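Workplace Community Help > Automation and Staffing

Robot clearing of shared desks: what should change in staff duties?

Posted by Divya Venkataraman, July 16, 2019

Our firm, Brumolow, occupies two floors with 148 shared desks. Since February a two-armed robot supplied by Pisten has been clearing desks after hours, work formerly done by four members of the facilities team. Before the service is extended to the second floor, management has asked me to revise the written duties of those four employees.

The robot's tasks are limited to desk surfaces and drawers. The attached renderings come from the simulated office in which each task is rehearsed before it is released to the floor.

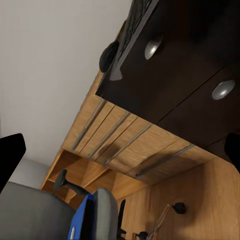 Simulated office: drawer fronts between the two gripper fingers.

Two matters remain unsettled. First, staff have asked whether the robot may open drawers that hold personal belongings. Second, the facilities team wishes to know who is responsible when an item is put back in the wrong place. I would be grateful for replies from organizations that have already dealt with either point.

Themis Manolakis

We introduced a comparable service at Utton, and I was responsible for the staffing side. My recommendations are as follows.

Drawers should be excluded by default. We permitted access only where the employee had signed a one-page consent form, renewable each year. Of 40 employees in the first group, 2 declined, and their desks were removed from the schedule without further discussion.

Responsibility for misplaced items should rest with a named person on each shift. We created the position of floor coordinator, filled from the existing team at a higher pay grade. The coordinator reads the overnight log, corrects errors by hand and reports any damage. Please note that this takes longer than expected in the first months – our coordinators needed most of the morning.

I would also advise showing staff the rehearsals. Employees who had seen how the arms approach a desk raised fewer objections at our meetings. Small items at the edge of a desk deserve particular attention.

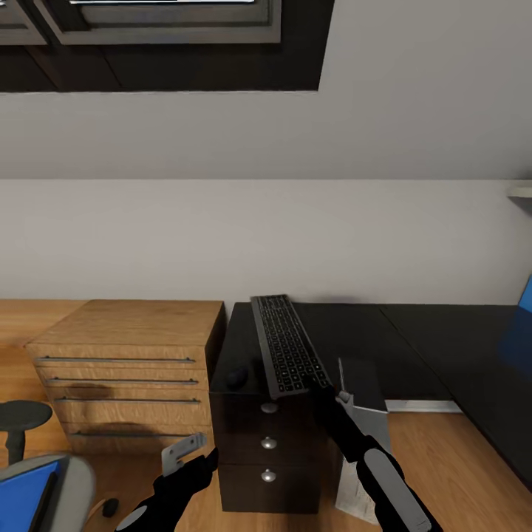
Simulated office: keyboard at the right gripper, left gripper open.

Finally, the revised duties should be given to the four employees in draft, with time to comment. Ours found several tasks that had been left out altogether, among them lost property and the watering of plants.

Janssen

We did the same with 4000 a year set aside for retraining. It was not enough. Ask for more at the start.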